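Kesent Open Day

The Kesent Open Day is a yearly public visit to the Kesent robotics workshop in Stirkar, held on one day each June. It is best known for its cloth-handling demonstrations, in which visitors see how people teach machines to pick up, straighten and fold clothes and bed linen. The event is free, lasts from midmorning until early evening, and draws a mix of families, students, retired machinists and people who simply dislike doing laundry.

Background

Kesent began as a repair shop for packaging machines and moved into gripper design when its customers started asking for tools that could handle soft goods. Cloth is a wonderfully stubborn material for a machine. A metal bracket keeps its shape when it is lifted, but a shirt has a new shape every time it is touched, and a pair of shorts dropped on a bed can land in more ways than anyone would care to list. The workshop took this up as its main line of work, and the open day grew out of it.

The first open day was a small affair, with 60 visitors and a single table of towels. The most recent one listed in the town's events calendar drew 322, and the doors had to be held twice in the afternoon to let the upstairs rooms clear. Entry is by timed ticket, handed out at the gate on Tsai Lane.

Demonstrations

The day is built around three rooms. The first is given over to rigid objects: cups, bottles, door handles. Most visitors pass through it quickly, although the door-handle stand has its fans and is a good place to see how much a small change in angle matters.

The second room, and by far the most popular, is the cloth room. Staff use hand-held grippers to fold and move garments the way a machine would have to, with two fingers on each side and nothing else to help. Visitors can watch from very close up, and there is real pleasure in seeing a skilled operator find the corner of a waistband and draw the whole garment flat in one smooth pull. Dark clothing is treated as the hard case. Folds in black fabric are difficult to tell from seams, and on a busy print the edge of the garment is often the only clear line to follow.

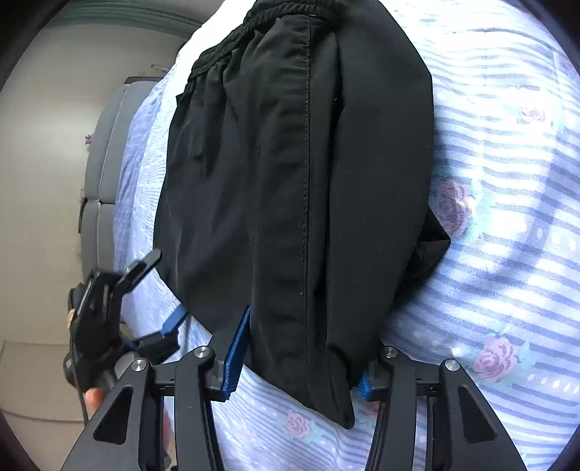
Elastic waistbands get a short talk of their own. An elastic band pulls the cloth into gathers and springs back as soon as one side is released, so the operator has to keep hold of one end while moving the other. The talk also covers which part of a garment to grip first, how far to open the fingers, and why a slow approach usually beats a quick one. Children tend to ask the best questions here, and the staff answer them at length.

The third room holds the Coltari bench, a fixed two-armed machine that folds hand towels from a stack. It is slower than a person and makes mistakes, which are left in full view. When a towel slips, the arms back off, look again and try from another side. The crowd usually cheers when the second attempt works!

Visitor sessions

Since the third year, visitors have been able to try the grippers themselves in short supervised turns. Each turn starts with a washcloth, then a pillowcase, and then a garment of the visitor's choice from the basket. Many people are surprised by how tiring it is to give up the use of eight fingers — the urge to reach in with a free hand is very strong. A scoreboard was tried for one season and then dropped because it made people rush.

The full set of practice items kept at the workshop came to 303 pieces at the last published count, most of them donated by households in Stirkar. Socks are turned away, as the workshop has more than it can use.

Reception

Local coverage has been warm. A write-up in the Stirkar community bulletin of September 2018 praised the openness of the demonstrations and the patience of the operators, and complained only about the stairs and the lack of seating in the cloth room. Benches were put in the following year. Teachers from nearby schools now book a morning slot ahead of the public opening, and several classes return every year.

Access

The workshop is a short walk from Stirkar station. The ground-floor rooms are step-free, and the Coltari bench was moved downstairs after requests from visitors. Photography is welcome everywhere except the tool store.

Related articles
Coltari bench
Tsai Lane
Stirkar station
Hand-held grippers
Cloth folding by machine
List of public workshops in Stirkar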